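Hutix Hand Gripper – Set-up Guide
November | By the Anberg bench team
Print this page | E-mail this page

Section 6: Cable, cube and first grip

Do this each time the gripper changes hands. It takes less time than arguing about why the tracking has drifted.

1. Lay the white tablecloth and tug out the worst of the creases. It will never be flat. Make your peace with that.
2. Put the hub near a corner of the table and plug in the gripper cable. Leave 35 cm of slack at the device end.
3. Wipe both marker faces of the cube with a dry cloth. Fingerprints count as dirt, including yours.
4. Glove on, then take hold from behind the cube with the cable looping back past your hand.
5. Drop the checked cloth in a heap and pinch up a fold with the tip of the jaw. Hold for 2 seconds.
6. Lower, release and repeat until Flestex logs 6 clean grips.

CAUTION: Keep the load under 700 g. The jaw is plastic and has no interest in your ambitions.

NOTE: If the log shows gaps, check that your sleeve isn't covering the cube – it usually is. Then reseat the plug at the hub. Only after that should you blame Nkuna, our calibration script, which has feelings.

Contact the bench team | © Anberg | Back to top
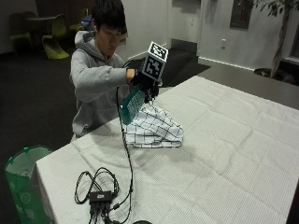

Fig. 6: Step 5, pinching up the checked cloth with the jaw.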